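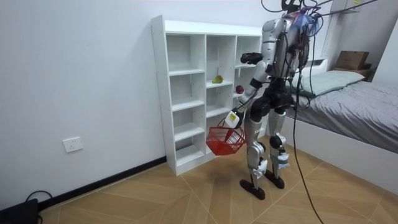

4.2 Fetching from open shelves

Everything in this part of the study was done at home, in a spare bedroom in Cullville, and we enjoyed it far more than the bench work. The job sounds small: take a piece of fruit from a shelf and bring it to a basket held in the other hand. For a two-legged machine it is a lovely problem, as the reach and the load pull the body in different directions. Our walking code, Vosham, treats the basket as part of the arm — a simple trick that saved us weeks of work.

We ran 3,000 attempts in all, of which 1,869 ended with the item in the basket. 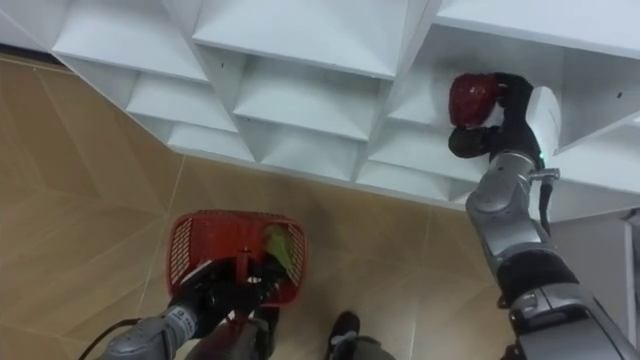
Figure 6. Shelf task: the right hand holds a red item in a compartment while the left holds the basket.

One early reader, Ayaaba, asked whether a wheeled base would have given the same result with much less bother. It might well have done on a flat floor, and we would love to see someone try. Our interest was in how stepping and reaching share the work, and wheels would have taken half of that away.

Height mattered more than we had guessed. We split the attempts by shelf level and trained the upper levels again with 1,251 extra demonstrations.

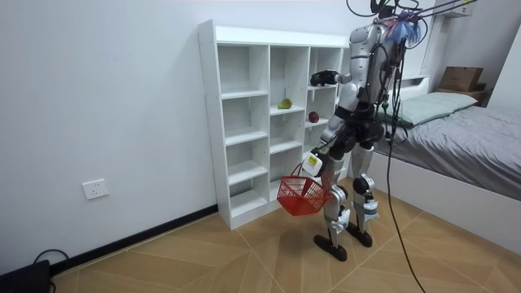 After that second round the high reaches became much smoother, and the torso leaned less before the fingers closed. Low shelves are still the weak point, and we return to them in Section 5.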